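Household and Shop-Floor Chores Project
Progress report to the Drembridge Fund
4 February 2022
Prepared by Birutė Mägi

Dear Priit Dambrauskienė and colleagues,

Thank you for your patience over the holidays, and for the kind note that came with the second payment. You asked in October for a plain answer to a plain question, whether a pair of arms can take over small chores at home or on a shop floor yet, and I will try to give you one, though I'm afraid it comes with a few side roads.

Most of the winter went into simulation. We have now logged 2,808 simulated attempts across 22 chores, from the tidying sort (pick the phone up off the table, hand it from one arm to the other, set it down in the right place) to the kind of sorting and shelving that our friends at Vedgate do all day. Of those attempts, 1,394 finished cleanly without any help from us. That is just under half, and I know it sounds modest. In October we would have been delighted with a third! 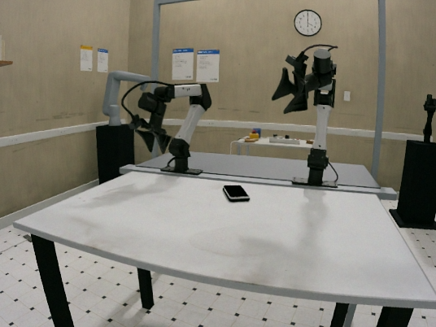 Thin, flat things are still our biggest headache. A person slides a phone to the edge of the table with one finger and never thinks about it, and teaching two arms to share that little trick has taken us most of January. The handover is better than it was. The first pinch is where we lose the most time, and when it goes wrong the arms tend to try the same thing again, very politely, until we stop them.

Soft items are further behind. We had hoped to report on folding dish towels, and we have a start on it, but I would not want to show it to anyone yet -- please give us until the next report. Boxes and jars, on the other hand, are going nicely, and 715 of the clean finishes came from those alone.

So, the plain answer: for a short list of firm, well-behaved objects on a clear table, nearly. For a real kitchen on a school morning, no, and I don't expect to tell you otherwise this year. The Vedgate stockroom sits somewhere between the two, and I think it is the better place to try first.

On spending, we are a little under plan, mostly from the Tomar parts order coming in later than promised. We would like to move that money to extra computing time, if you have no objection.

Next we plan to repeat the eight best chores on the real arms at Estar and see how much of the winter's work carries over. I would be so glad to have you visit once that is going.

With warm thanks,
Birutė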